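Student Project Report: Finding a Bathroom in Driklow
Travel and Culture Seminar, Group 8
Dirk Maes and Huệ Hứa

Our question was simple: how does a visitor with two words of the local language find a public bathroom in Driklow? We picked it in September, over coffee, and then a lot more coffee.

We walked the old town on 2 afternoons, starting at the Vadidham bus station. The station bathroom has an attendant, a saucer for coins and a turnstile that takes only exact change. Dirk had a large bill. The attendant looked at it the way you'd look at a fish on a staircase.

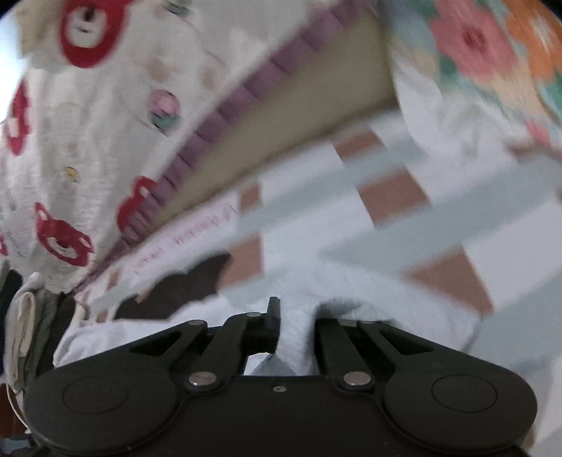
Huệ had better luck at the Picard arcade, where the bathrooms are free, spotless and up 8 flights of stairs. The sign at street level says "1 minute." We assume it was timed by someone coming down.

We also handed a short survey to travelers at the Giltia hostel. We printed 199 copies and got back fewer than we'd like to put in writing. Most people said they just buy a drink in a cafe and use the one there, then need another an hour later.

Limits of the study: we never got to the harbor side, and Dirk counted a locked door as a facility. He still does.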